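Bravetti Opens Its Kitchen Surfaces Showroom in Pluvholm
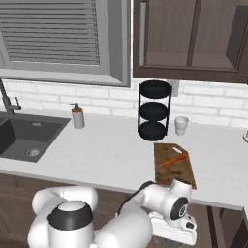
A light gray countertop with a wooden cutting board and a carrot (computer rendering).

Pluvholm, Feb 12, 2020. Bravetti, the family company that makes kitchen countertops and cabinets, announces the opening of its new showroom in the old grain building at Sugden Square. The showroom is open to private customers, and also to builders and kitchen planners, who until now had to travel to the factory in Julton to see the full collection.

The new rooms have a floor area of 300 square meters on two levels. On the ground level, visitors find 23 complete kitchens, from a small corner kitchen for a studio apartment to a large family kitchen with a separate pantry. The upper level is reserved for materials. There, the company presents 162 samples of countertops in stone, wood, steel and pressed surfaces. Every sample can be taken from the wall and carried to the window, so that the customer can see the color in daylight.

"For many years our customers asked us the same question, when will you come to the city," the company management says. "We wanted to come with a place where people can take their time. A kitchen is used every day, and the choice should not be made in ten minutes from a catalog."

The work on the building took longer than was planned. The floor of the upper level had to be made stronger to carry the stone samples, and the old loading door was kept at the wish of the city. It now serves as the main entrance. The original beams were cleaned and remain open to view. For the heating, Bravetti uses the district network of Pluvholm, to which the building was connected last autumn.

New countertop line Julton

Together with the opening, Bravetti presents its new countertop line, which has the name of the town where it is produced. The Julton line comes in 3 thicknesses and is made for households which cook often. The surface is matte and has a light texture, and it can be cleaned with warm water and common dish soap. The company still recommends to use a cutting board and to put hot pots on a trivet, as with any countertop.

The line is offered in light gray, sand, dark green and black. On request, the front edge can be made straight or rounded. Sinks and cooktops can be fitted level with the surface, but this must be decided before the measuring appointment, because the openings are cut in the factory and not at the customer's home. Repairs of small scratches are done by the service team of Bravetti, and a repair kit is delivered with each order.

Orders for the Julton line are accepted from today. The first deliveries will leave the factory at the end of February. Customers who already have an order for another line and wish to change to Julton are asked to contact the showroom before their countertop is cut.

Planning service and measuring

In the showroom, customers can make an appointment for a planning talk. The talk is free of charge and takes between one and two hours. It is useful to bring a simple drawing of the room with the position of the windows, doors, water pipes and power outlets. Photographs from a phone are also welcome. After the talk, the customer receives a written offer by mail or e-mail, which stays valid for two months.

Measuring at home is offered in Pluvholm and in all towns on the road to Julton. For addresses outside this area a travel fee is charged, and it is returned if the customer places an order. Old countertops can be taken away on the day of installation. This should be mentioned when the order is signed.

Visitors' information

The showroom can be visited without an appointment during the normal opening hours of the shops at Sugden Square. Parking is in the courtyard behind the building, with entry from the canal side. The upper level can be reached by stairs and by elevator. Dogs are allowed on the ground level.

About Bravetti

Bravetti produces kitchen countertops and cabinets in Julton. The company began as a carpenter's workshop and is still owned by the founding family. All countertops are cut and finished in its own factory.

Press contact
Bravetti, Press Office, Sugden Square, Pluvholm
Samples of the Julton line for editorial use can be requested from the press office. Reprint is free of charge, a copy is kindly requested.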